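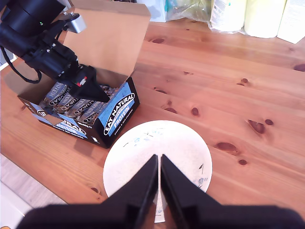
Tiempo de lectura: 4 min

Noche. Vuelvo a escribir después de una semana sin abrir el cuaderno. Abril se me está yendo en listas de la compra.

Hoy tocaba ordenar la comida para la caminata. Salimos dentro de siete días hacia Sarkindale, Erhan, Jamila y yo, y hasta esta mañana lo único decidido era el autobús. He limpiado la mesa de pino, la he secado bien, porque los cercos se quedan marcados, y he ido sacando las cosas del armario del pasillo por tandas. Primero lo que se come andando, después lo que hay que calentar.

He empezado por las barritas de proteína, las Eat Natural, la caja negra y azul. Pensaba pasarlas a una bolsa, pero con la tapa abierta la caja es cómoda y las barritas se quedan de pie y no se mezclan con lo demás. La dejaré en la estantería hasta la víspera y entonces las reparto. He puesto un plato blanco al lado para ir probando lo que llevamos, que fue idea de Jamila. Dice que en la última salida cargamos tres días con unos higos secos que no le gustaban a ninguno. Tiene razón, los higos eran míos.

He probado una barrita a media mañana, cortada en trozos. Sabe a cacao, es algo seca y pide agua. Para la subida sirve. Para la tarde prefiero algo salado y lo he apuntado: galletas de queso, almendras tostadas, aceitunas sin hueso si encuentro las de sobre.

Erhan ha llamado a la una. Quiere comprar la comida liofilizada de Hapeta, la que se hace echando agua hirviendo en la bolsa. He mirado los precios y no me convence. Con lo que cuestan dos cenas compro arroz, lentejas y sopa para los tres y me sobra para café. Hemos quedado en llevar una bolsa por persona, para la noche del refugio alto, donde según él no apetece fregar. El resto, comida normal. No hemos discutido, pero se ha quedado callado un rato y luego me ha preguntado por el hornillo.

El hornillo funciona. Lo he encendido en el balcón después de comer y la llama sale regular. Queda un cartucho entero y otro empezado — el empezado lo gastaré en casa. He buscado el cazo pequeño en todos los cajones y estaba dentro de la olla grande, donde lo guardé yo.

Por la tarde he hecho el reparto de peso. Mi mochila es la de 56 litros, demasiado grande para lo que vamos a hacer, y ya sé lo que pasa: como cabe todo, lo meto todo. Me he puesto el límite de llenarla hasta la segunda cinta. El botiquín lo lleva Jamila. La comida común la llevamos entre Erhan y yo, y a él le tocan las lentejas.

He bajado a Prustomero antes de que cerrasen. No tenían los calcetines finos de mi número. He comprado cordones de repuesto y una cuerda corta para tender. En la caja había cola y he tardado más en pagar que en elegir. Al volver me dolía un poco el talón izquierdo. Mañana me pongo las botas para ir al trabajo y veo si es la bota o soy yo.

Jamila ha mandado el mapa con las etapas marcadas. La primera, de Lovuslow al puente, es llana. La segunda tiene 33 kilómetros si no se toma el atajo, y yo quiero tomarlo. Erhan no. Lo hablaremos allí con las piernas delante, según lleguemos de cansados. El albergue de Sarkindale cuesta 30 por cabeza con desayuno y hay que confirmar esta semana.

He cenado sopa y pan. Me falta apuntar las fechas de caducidad del atún y coser la hebilla de la funda impermeable — la llevo suelta desde el otoño. También preguntar a mi hermana si me deja el frontal, que el mío parpadea.

Las botas están en la puerta, con los cordones nuevos puestos. Han quedado algo largos.

Compartido 7 veces
2 comentarios

Entradas recientes
La funda impermeable y otras cosas por coser
Domar unas botas en la oficina
Lo que pesaba la mochila el otoño pasado
Sopa de lentejas para el hornillo pequeño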